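On Patience and Duty in The Salt Ledger

The Salt Ledger is a novel in which very little happens quickly. Its narrator, a customs clerk posted to the harbor town of Zistden, spends most of the book recording what other people bring ashore and what they take away. Readers who come to it expecting a story of smuggling will find one, but it occupies a small part of the whole. The greater part concerns the clerk's understanding of his office, and the slow change in that understanding over the 14 years he holds it.

The clerk is never named. Other characters address him by his title, and he refers to himself in the same way when he writes to his superiors in Norko. This has the effect of placing his position before his person. In the opening chapters he appears content with the arrangement. He believes that a correct entry is a moral act, and he treats an error in the ledger as other men might treat a lie told to a friend. When a widow asks him to overlook a duty of nine coins on a crate of lamp oil, he refuses her politely and pays the amount from his own wages that evening. He does not tell her. The incident is mentioned only once, in a single sentence, and it is easy to miss on a first reading.

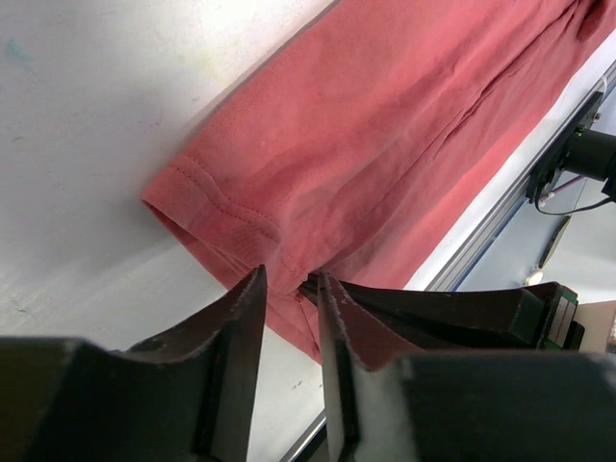

It is, however, the most important sentence in the first part of the book. It shows that the clerk already feels a conflict between the rule and the person standing in front of him, although he has no words for it yet. He satisfies both by taking the cost upon himself. Much of the later narrative asks how long a man can continue to do this. The amounts grow larger, and the petitioners grow more numerous, until the sum at stake is 3,000 coins and the clerk's wages can no longer serve as an answer.

The town itself is presented with great care. Zistden has one street that is paved and several that are not, and the author uses this fact to indicate the standing of each household without further comment. The merchants of the Baptista house live on the paved street. The dock workers do not. The clerk lodges above a chandler's shop at the corner where the paving stops, and he is therefore able to see both from his window. Some critics may find this arrangement too convenient. In my view it is justified by how seldom the clerk looks out. He describes the window in chapter two and does not mention it again until chapter 44, when the harbor has been closed and there is nothing left to record.

The Baptista household deserves separate attention. The father is a generous man in public and a careless one in private, and the clerk admires him for longer than he should. Their conversations over supper are among the best passages in the novel. The father speaks of loyalty, and the clerk hears in that word an echo of his own beliefs. Only later does he understand that the two of them have meant different things by it. For the merchant, loyalty is owed to those who can return it – for the clerk, it is owed to the work. The discovery of the false bottom in the grain barge is dramatic enough, but the earlier supper, at which the merchant fails to ask after a drowned sailor's family, is where the friendship ends.

The style is plain throughout. Sentences are short, and the ledger entries that close each chapter are shorter still. At first these entries simply repeat what has been narrated. By the middle of the book they begin to leave things out, and the attentive reader will want to compare them with the chapters they follow. The entry for the night of the fire lists rope, tallow and two barrels of salt fish. The chapter tells of a great deal more. The clerk's silence in this instance is the first false record he has ever made, and he makes it to protect someone who will never learn of it. 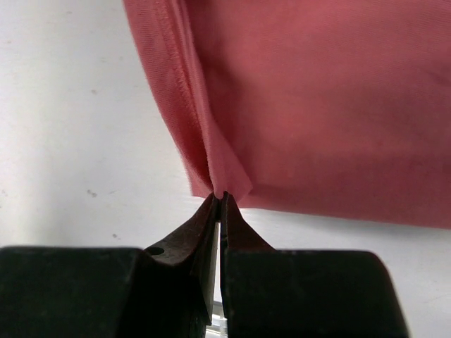
Stitching along the folded edge of a piece of coral-pink fabric.

The final part has divided readers, and the objections to it are reasonable. The clerk's transfer inland to Cotitz removes him from every character the book has established, and the prose becomes noticeably drier. There is a long account of the weighing of wool that could have been reduced by half. Even so, the move allows the author to show what the clerk has kept from his years on the coast. He is slower to judge. He asks petitioners to sit down. When a young assistant brings him an incorrect entry, he hands back the pen and waits while it is corrected, and he does not report the matter to Norko.

Whether this represents growth or decline is left open. The clerk of the first chapter would have considered it a failure of duty, and the novel treats his earlier opinion with respect. I have read the closing pages several times and remain undecided about the last ledger entry, which gives a date and a weight but omits the name of the goods.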